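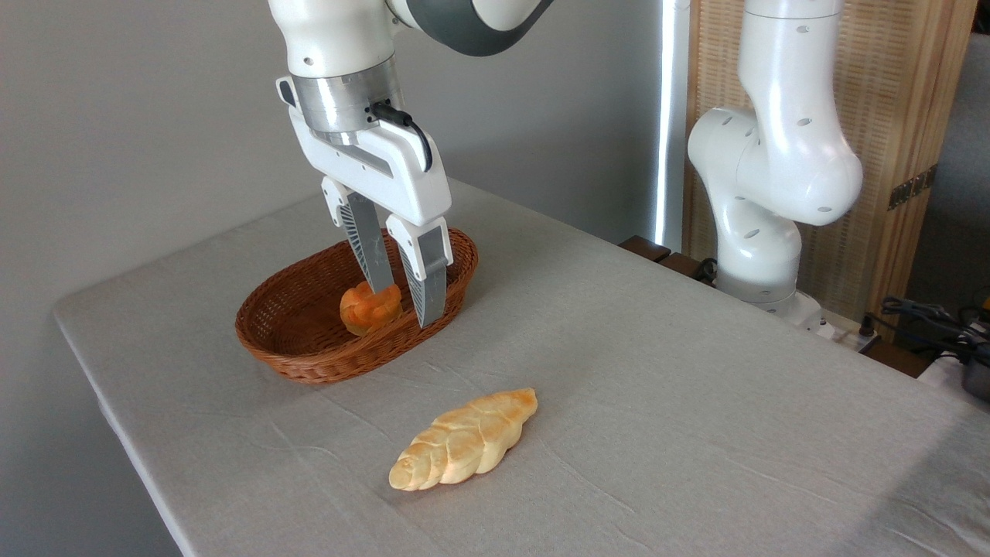

The Dulloden naming tea is a family gathering held to welcome a new baby in the valley town of Dulloden and the villages close by. It takes place when the baby is 40 days old, or as near to that as the family can manage, and it brings together relatives, neighbours and anyone else who has knocked on the door with a casserole since the birth. It is a wonderfully cheerful custom, and one of the few local traditions that has grown in recent years.

Origins

The tea began as a simple visit. Mothers in Dulloden stayed at home for the first weeks after a birth, and the fortieth day marked their first proper outing, usually to a grandmother's kitchen. The name was spoken aloud there for the first time. Older residents remember parents keeping the name secret right up to the tea, even from brothers and sisters, and plenty of families still do (with varying success!).

The local writer Aba Laryea gathered memories of the custom in her booklet Forty Days and a Teapot, which remains the fullest account and a delight to read. She found that the upper villages held the tea outdoors in June if the baby's age allowed it, while families in the town nearly always stayed inside.

The gathering

A naming tea normally lasts 2 hours. Guests arrive quietly, in case the baby is asleep, and leave their shoes in the hall. The eldest person present asks, "And who is this?" The parents answer with the full name, everybody repeats it together, and then the noise starts – singing, kettles, cousins running up the stairs.

The food is plain and plentiful. Seed cake is the great favourite, served with butter and plum jam, and most tables have egg sandwiches and a milk pudding called adard, flavoured with bay and eaten warm from small cups. Adard was once given only to the mother, and she is still handed the first cup.

The ribbon book

Each guest writes a wish for the child in a book tied shut with ribbon. The parents read the wishes that evening and then put the book away until the child starts school. Uriel Lozano, a bookbinder on Dantas Lane, makes many of the books used today and stitches the baby's initials inside the back cover, a lovely touch that parents often only find years later.

Variations

Twins have one tea but a book each. Families who adopt count the days from the child's homecoming, and the same question is asked whatever the child's age. In Orivitz, across the river, the tea is held in the evening by lamplight and the godparents do all the cooking. Gifts are kept small in both places – knitted hats, bibs and picture books are the usual choices.

Related articles
Adard (pudding)
Orivitz lamp supper
Cradle songs of the Dulloden valley
Forty Days and a Teapot

Last edited Jan 16, 2018 | Contact the editors | Back to top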